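Archive > Working Papers > Household Studies > Section 4

4.2 Small objects and the cost of misplacement

The Pliston survey asked 25 households to keep a diary of items they could not find when needed. Diaries ran for 14 days in August. Respondents recorded the item, the room, and the time spent looking. Entries without a time were left out of the totals reported by Kocsis.
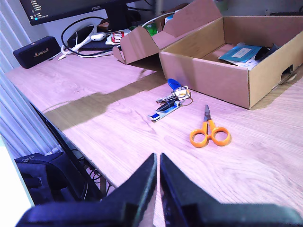
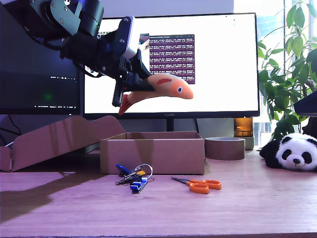
Figure 2. Items resting on a desk (first panel) and a toy fish near a computer monitor (second panel).

Shared work surfaces accounted for the largest share of search time in the Pliston diaries. Respondents tended to treat a desk as a temporary resting place and then forgot it had been used. Keys and scissors, both lying on the desk in the first panel of Figure 2, belong to the class we term "carried items," which move between rooms several times a day. Toys were coded separately. Households with a fixed hook or tray by the door lost some 2 hours less over the diary period. The Curnik coding scheme does not separate borrowed items from lost ones, and the totals should be read with that limit in mind.

Shares: 14 | Comments: 2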